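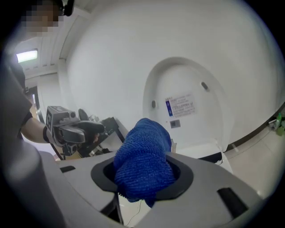 Anitha Varma

Microfiber cloth (bathroom use)

A microfiber cloth is a cleaning cloth made from very fine synthetic fibers, usually polyester mixed with polyamide. I've kept the household pages on this site for 6 years now, and this is the entry I get the most mail on, so I've let it grow a bit!

Types. Flat-weave cloths are smooth and good for mirrors. Looped or terry cloths have a nubby pile, like the blue one here, and they're what I reach for around a toilet (the loops get into the little ridges on the underside of the lid, and around those rubbery bumper pads where dust loves to sit). There's also a waffle weave, mostly sold for dishes. Weight is given in grams per square meter. Mine are 200, and I find anything much heavier a pain to wring out.

Color. Plenty of cleaners keep one color for the toilet and another for the sink. Which color means what depends on who you ask. My neighbor Roland Tunstall swears by red for toilets, I use blue, and we've agreed to stay out of each other's bathrooms.

Use on a toilet. Open the lid and start with its underside, then do the seat, then the rim, and leave the bowl to a brush. Fold the cloth in quarters for the flat parts so you always have a clean side to turn to, or bunch it up for curves. Go lightly over any label stuck inside the lid – rubbing lifts the corners, and you may want the print someday when you're ordering a new hinge. (I lost mine and spent a whole evening in March on the phone with the parts desk at Chowdhury.)

Washing. Warm water, a little detergent, no fabric softener, and keep them away from cotton towels or they'll come out covered in lint. Toilet cloths get their own load at my house. Low heat in the dryer, or just hang them over the tub.

See also: Toilet brush; Terry cloth; Lint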